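Section 6: Moving Your Contacts and Messages to the Bunance Phone

Use this section if you are switching from another phone. If this is your first phone, or you want to start with an empty one, go to Section 7.

Before you start

Charge both phones to at least half. The transfer stops if either battery drops too low, and you will have to begin again from step 1.

Connect both phones to the same Wi-Fi network. Mobile data is turned off while the transfer runs, so no charges are added to your plan.

Check the free space on the new phone under Settings > Storage. A phone with 1,127 contacts and two years of text messages needs 830 MB. Photos and videos are copied separately (see Section 8).

Caution: Do not remove the SIM card from the old phone until step 9 is finished. Some phones hide contacts that are linked to a missing SIM, and hidden contacts are not copied.

Copying your data

1. On the old phone, install the Flustbridge app and open it.

2. Tap Send. The app asks for access to contacts, messages and call history. Allow all three. If you refuse one, that item is skipped without a warning.

3. On the new phone, go to Settings > System > Bring Data Over, then tap Receive.

4. A six-digit code appears on the new phone. Type it on the old phone. The code expires after two minutes. If it does, tap New Code.

5. Choose what to copy. Contacts are selected by default. Messages and call history are not.

6. Tap Start on the new phone.

7. Keep the phones in the same room with both screens on. You can plug them in during the transfer. Do not take calls on the old phone — an incoming call pauses the copy, and on older models it may not resume.

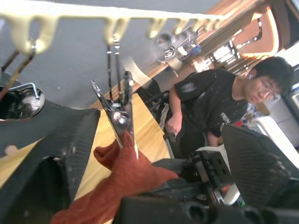 Nosipho Mokgethi wrote in to say that her transfer sat at the same percentage for most of an evening, and that the old phone had gone into battery saver while she was out of the room. Turning battery saver off got it moving again, she said, and she didn't need a new code. She asked that the manual mention it before step 6.

Note: Turn off battery saver on both phones before you tap Start. It is under Settings > Battery.

8. When the new phone shows Transfer Complete, tap Review. Scroll through the list and open a few entries to make sure the numbers came across.

9. Tap Finish on both phones. The old phone keeps its own copy of everything.

10. Move the SIM card to the new phone and restart it.

Duplicate contacts

If you used more than one account on the old phone, the same person may be listed twice. Open Contacts, tap the menu and choose Merge. The phone suggests matches by number first, then by name. Check the name matches before you accept them. Merged contacts can be separated again from the same menu, but only until the next restart.

If the transfer fails

The code is not accepted: Both phones must be on the same network. Guest networks often block phones from seeing each other. Use the main network or a hotspot from a third device.

Messages are in the wrong order: Leave the new phone charging with the screen off. It sorts messages in the background and may need several hours with a large history.

Group messages are missing: Group chats from Munbridge phones are stored in a different format. Update Flustbridge on the old phone, then repeat steps 1 to 6 with only Messages selected. Contacts already copied are left alone.

Caution: Do not reset the old phone until you have used the new one for a few days and are sure nothing is missing. Bunance cannot recover data from a phone that has been reset.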